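Household chore robots

Household chore robots are machines meant to take over the everyday work of a home, such as clearing a table, putting away groceries, wiping down a counter or folding the wash. The name is usually kept for machines with at least one arm, which leaves out the robot vacuum and the robot mower, although both are older, cheaper and a good deal more common. Closely related machines are used on shop floors, where the chores (emptying bins, stocking shelves, opening and closing cabinets) look much the same but the rooms tend to be tidier.

Whether such machines can do the work yet is a question with a rather patchy answer. A single chore, practiced many times in one room, is often within reach. The same chore in a neighbor's kitchen, with a different drawer and a different light overhead, may not be.

Opening and fetching 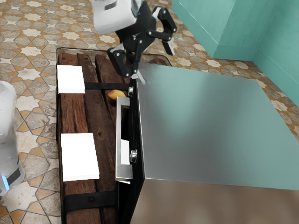

Opening a cabinet and taking something out of it, or putting something on top of it, is among the most studied of all household chores, and people who are new to the field are often surprised by how much goes into it. The hand has to find the handle, close on it firmly enough, and then pull along a path that the hinge or the slide decides for it. A long bar handle that stands off from its surface, like the silver one here, leaves room for a finger on the far side, and a two-fingered gripper generally does better with that sort than with a recessed pull or a small smooth knob. Fruit is another old favorite. An apple is round enough to roll away when it is nudged, and soft enough to bruise if the grip is too eager, so it makes a fair stand-in for a great many things a family might leave lying around.

Much of this practice is done in simulation, where a room can be rebuilt in an instant and a dropped plate costs nothing. The Hudolov trials, organized by Oldřich Michalík and Femke Kuipers, set 50 chores in simulated rooms and ran them a total of 757 times. Their report was a cheerful one on the whole, but it was frank that 17 of the chores were never finished at all, and most of those involved cloth, liquids or a lid that had to be twisted.

Wiping and clearing

Wiping a table sounds like the easiest job in the house, and in some ways it is, for the arm has only to keep a light, even pressure and cover the whole surface. The trouble lies mostly in seeing. Gopinath Marar, who worked on the Kondari wiping arm, wrote at some length about shiny tabletops, on which a bright reflection can be mistaken for a spill and scrubbed at with great patience, while a real spill of clear water goes unnoticed next to it.
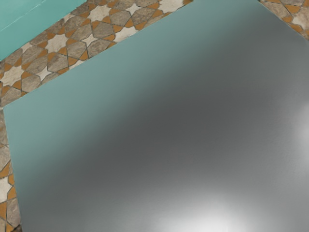 A glossy gray tabletop in a simulated room, with bright reflections at the right and bottom.

Common remedies include looking at the table from more than one angle, since a reflection moves with the viewer and a puddle stays where it is, and simply wiping everything whether it needs it or not. The second is slower, but Floor Verbeke has argued that it is how a good many people clean their own tables, and that owners don't seem to mind.

Use in homes and shops

Plasevum lent its one-armed helper to 5 households for a spring, ending in May. The families liked it best for clearing up after supper and least for laundry, which it folded slowly and then had to be helped with. Man-sik Bang, reviewing the loan, felt that the machine was good company for anyone willing to stay in the room with it, and not yet much use to anyone who wanted to go out.

Shops have had a somewhat easier time of it. Verbruggen uses its machines for restocking after closing, when the aisles are clear, and keeps a member of staff on hand for dropped items and doors that stick.

See also: Domestic robot; Mobile manipulation; Robot vacuum; Service robot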